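Three days with my father and the fish soap factory

My father does not like holidays. He likes television, and he likes to know when the next meal is. So when he turned 70 in February and my brother and I asked him what he would like, we expected him to say "nothing", as he does every year. He said that he would like to see Bramcombe. We had to look at each other, because Bramcombe is the harbor town in Anasmont, the drama series he watches every evening at six, and we did not know it was possible to visit it like a normal town.

It is possible. There are trains, there is a small museum and there is a walking tour of the places where the series is filmed. I booked the tour, two rooms and a day at the old soap factory, which plays the Alcantara family's fish cannery on the screen. My brother had to work, so it was me and my father.

Getting there

We took the morning train and changed once. The second train has only two cars and stops at every village, so if you are in a hurry, take the bus from the main station instead. We were not in a hurry. My father told me the full story of the first season between two stations, and the man across from us corrected him on one point. They discussed it until the end of the line and I read my book.

Our guesthouse was up a steep street behind the harbor. I had asked for ground floor because of my father's knee, and we got the ground floor, but I did not think to ask about the 30 steps from the street to the front door. This was my mistake. He took them slowly, with a pause in the middle to look at the boats, and by the third day he was faster than me.

The walking tour

The tour starts at the clock on the harbor wall at ten in the morning. Our guide was Olumide Ajayi, who has worked as an extra in the series for many years and has been, by his own telling, a fisherman, a policeman, a wedding guest at four weddings and once a dead body under a blanket. He speaks clearly and not too fast, and I was grateful for this, because I sometimes lose the thread when English people make jokes.

We were a group of eleven. Two sisters had come all the way from India, where they watch the series with their aunt over the internet, and they knew more than anyone. When Olumide asked questions, they waited politely to give other people a chance and then they answered.

First we saw the harbor office, where the interior scenes are not filmed. I learned that almost no interior scenes are filmed in Bramcombe at all. The kitchen, the pub and the doctor's room are in a studio three hours away. The doors are real, but behind the blue door of the doctor there is a dentist, and people who live there are a little tired of visitors who ring the bell. There is a sign now. My father stood in front of this door for a long time and asked me to take his picture from both sides.

After the harbor office we walked along Chapel Lane to the wall where Martin falls from the ladder in season nine. It is much lower than it looks on television. One of the sisters said she had cried for Martin for a week and now she felt cheated, and everybody laughed.

The tour is two and a half hours with a break for tea in the parish hall. The tea is included, the cake is extra. There are toilets in the hall and not again until the end, so please use them.
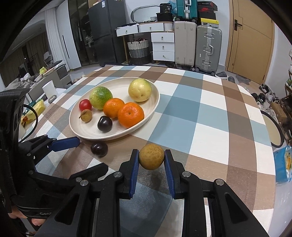
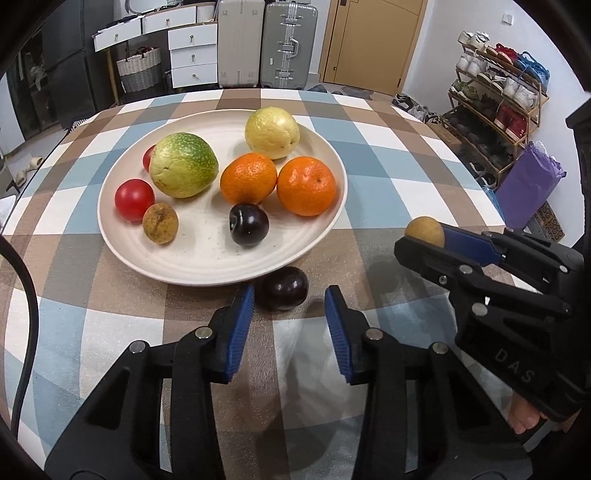
Fruit and a checked tablecloth.

We had the afternoon free. My father slept and I went down to the beach, which has stones and no sand. Bring proper shoes if you want to walk to the lighthouse. I turned back halfway, and ate fried fish on a bench with my back to the wind.

The soap factory

On the second day we went to the factory. It was built in 1854 and made soap until the owners moved the work to another place. Some people in the town still call the series cannery "the soap", and if you ask the way to the cannery they will send you there after a short silence. Because of this my father started to call it the fish soap factory and he has not stopped.

You can only go inside with a guide, and on the days when they film you cannot go at all. Check this before you book your train. Our guide was Roald Holmgren, who takes care of the props for the outdoor scenes. He is a quiet man. At first I thought he did not enjoy to show people around, but then my father asked him how they make the fish look fresh during a whole day under the lights, and after this he did not stop talking for one hour.

The answer is that most of the fish are rubber. They keep a few real ones on ice for the close shots, and only these smell. Roald told us that the prop store has 3000 objects with a number and a card, and a good number of others without. He let us see one room of it. There were telephones from every decade, the old pub sign from before the fire, and a shelf with nothing on it but letters. All the letters in the series are really written by hand, to the end of the page, also when the camera only shows the envelope. My father was allowed to read the one that Elena never opened. He will not tell me what is in it. He says that I should have watched the episode.

The big hall was cold even with my coat. You can see the rails in the floor where the soap wagons went, and in one corner there is a painted brick wall, made of board, which hides a modern fire exit. I knocked on it and it sounded like a drum. From the gallery there is a good view down to the place where the strike scenes were filmed. The stairs to the gallery are iron and quite open, so my father stayed below and waved.

The shop is small and mostly sells mugs. We bought one with the name of the boat on it, and a bar of soap, which is made by a woman in the next village and has nothing to do with the factory or with the fish.

Was he happy?

I think so. On the last evening we watched the new episode in the lounge of the guesthouse, together with the owner and a couple from room two. When the harbor came on the screen, my father said loudly "We were there, the bench is on the wrong side." I had not noticed any bench. The owner said he was right, they had moved it for the filming.

Some practical things if you want to go:

The walking tour runs every day except Monday from spring to autumn. It goes also in the rain.

The factory visit must be booked separately. The ticket for the tour is not valid there, I tried.

Bus 57 goes from the harbor to the factory gate. The stop is on the other side of the road from where you would expect it, in front of the bakery.

The guesthouse serves breakfast until nine. After nine there is toast.

My brother has now started with season one, so that he can come along next time. He is at the episode with the flood and he calls our father after each one.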